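May 30, 2019

Went over the cell rules with Carleen and Warrick before starting anything. The old sheet was written for the Curley arm and half of it doesn't apply now. What we agreed on, so it's in one place:

Nobody reaches onto the table while the arm is enabled. Paused is still enabled. Hit the stop, say "clear," then reach.

Speed stays at the low setting for any run with liquid in it. Digby wanted an exception for repeat runs. Warrick said no, and I'm with Warrick.

Drinks bottles go on a tray, cap tight, checked by hand by whoever places them. Keep the tray back from the near edge so the fingers have room to come down without passing over anything.

One object per tray until Mereana signs off on the grasp settings. She has the Kamolrat checklist and will mark it up next week.

Wipe the table between sets. Crumbs and grit count. We lost most of a morning in October to a bad height reading and I don't want to do that again.

Log the run number before enabling. Run 1592 has no entry for who was on the stop button, and I can't fill it in after the fact. If the name is missing, the run doesn't go in the set.

Set up for run 3362 with the soda bottle on the red tray, fingers parked well short of it.

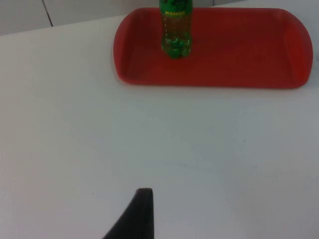 Still open: where the person on the stop stands. Carleen says beside the controller, Digby says at the end of the table where you can see both the fingers and the tray. I'd go with Digby's spot if the cable reaches. Need to measure it.

Also ask Zikano whether the finger pads have a replacement interval. Their manual gives one for the motor and skips the pads.

Sheet to be retyped and taped to the cell door. Old one goes in the bin. - Sihan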